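Home > Workshop > Tips for small builds

Getting a peg-in-hole bench going in a shared workshop
4 Aug 2022

If you have ever wanted to teach an arm to put a peg in a hole, do it! It's the most fun I've had in the Haldane workshop, and nearly all of the trouble comes from the boring parts: the box, the stand, the screws. So these tips are mostly about the boring parts. Ours is called Zitulia (it had to be called something on the shelf label) and it lives at the end of the long bench.

Build a tray with walls first. Pegs roll, and they roll farther than you'd think. Walls that lean inward are great for this, as a dropped peg tends to slide back down to the floor where the gripper can reach it. Paint everything one flat gray. Gloss paint throws highlights all over the place and the camera hates it. Brush marks don't matter a bit, so don't waste an evening sanding between coats like I did.

Then pick a block in one loud color with plenty of different openings in the top. Round holes, a cross, little slots, whatever you can cut or print. You want easy targets and nasty ones on the same block, so you can move up without swapping anything.

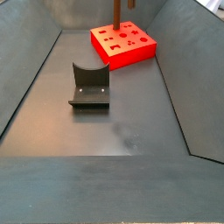 How tight should the holes be when you're just starting out?
Start loose, loose enough that the peg drops in under its own weight when you do it by hand. Get the whole cycle running that way, pick, carry, drop, and only then print a tighter block. If you start tight you'll spend weeks not knowing if the fit or the program is to blame.

Next, the holder. Pegs need a place to wait that is the same place every time, and a black bracket with a lip along the edge does that nicely. Mine is screwed down. I tried double-sided tape for the first week and the thing crept a hair with every bump, which I found out after changing every number in the program. Screws! Check them before each session, and keep the right hex key on a string by the tray, or it will walk off to somebody else's project.

If you print your pegs, stand them upright on the plate. They come out rounder than when they lie down, and the fine ridges around the outside give the fingers some bite. Knock the bottom edge back with 800 grit until your fingernail doesn't catch on it. A tiny bevel at the tip helps more than any clever code I've written. 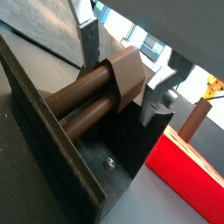 Use the same filament for the whole batch, too. I ran out halfway and finished with another spool of what was supposed to be the same brown, and those pegs came out just fat enough to jam. Now I buy the Cedow in pairs and write the date inside the lid.

Slow down for the last bit. I let the arm travel at a comfortable speed and then drop to 6 mm a second once the tip is close to the block. It feels silly to watch, and I love it, and I haven't snapped a peg like that yet.

Keep a log. Ours is a plain Nusine notebook with a column for the hole, a column for the result and a wide one for grumbling. We are at 1,988 tries (the early pages are mostly grumbling). When something goes wrong I flip back and usually find I had the same problem in January.

Last few odds and ends:
Wipe the tray floor with a dry cloth, no cleaner.
Keep the emergency stop on the side you stand on.
Save the working program under a new name before you touch anything.
Print spare pegs overnight. A full plate takes my printer nearly 70 minutes a row, so I start it on my way out and pick them up with my coffee.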